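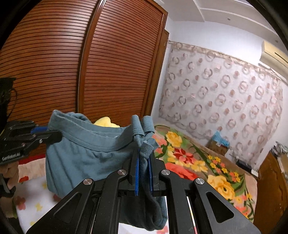 Laundry Night at Farkas Street, a Gallery

Our share house has six people, one clothesline and a folding system that nobody remembers agreeing to. The gallery begins with the waistband at the top of the page.

1. Waistband, blue-gray
Knit, elastic, with a knotted tie in the middle. Pants or shorts, I wouldn't swear to either. It sags between its two holding points like a hammock after a big lunch.

2. On folding knits
House rule: waistband first, then the legs, if there are legs. The tie gets tucked inside. A tie left out will find another tie in the drawer and the two of them will be very hard to separate by morning.

3. On ironing knits
No.

4. On the soft gathers below the band
They hang beautifully and fold like a wet map. I've spent 40 minutes on one basket trying to get flat edges out of cloth like this, and the colour hides none of it.

The rest of the set (131 pictures, mostly socks) goes up once I've sorted it. The socks are in the Komex tub by the door. Please claim yours before I start pairing them by mood.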